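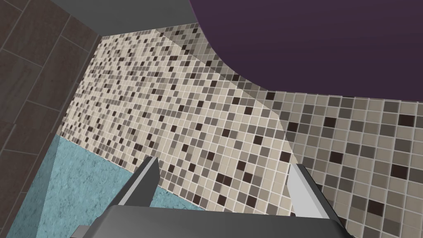
Simulated Home Interiors: Gallery

The Jomura collection is a set of simulated household episodes assembled by the Vondel laboratory for the training of manipulation policies. Each episode pairs the view from the robot's wrist with the commands issued to the arm. The current release covers 21 room layouts, with 50 episodes recorded in each. Rooms are rendered with varied surface finishes so that a learning system does not come to depend on any single color or pattern.

Bathroom, corner view
The gripper is open and holds nothing. Between and beyond the fingers are two walls of square mosaic tile in cream, beige, gray, taupe and dark brown. The tiles of the right-hand surface are visibly larger than those of the central wall.

Surface finishes
Finishes are drawn from the Jelent texture library and assigned to each room before recording begins. In this bathroom the mosaic adjoins a wall of large, dark grayish-brown tiles, and a pale blue speckled surface runs along its base. A rounded, dark purple object occupies the upper right.

Recording and review
Operators guide the simulated arm from the Egilsson console. An episode may run to 400 steps. Every episode is reviewed by 2 members of staff before it is admitted to the collection, and those in which the arm passes through a wall or fixture are withdrawn. Episodes in which the assigned task is not completed are retained and labeled accordingly.

Access
The collection is available to partner institutions on written request. Requests should state the intended use and the storage arrangements at the receiving site. The next group of layouts, consisting of kitchens and utility rooms, is scheduled for release in April.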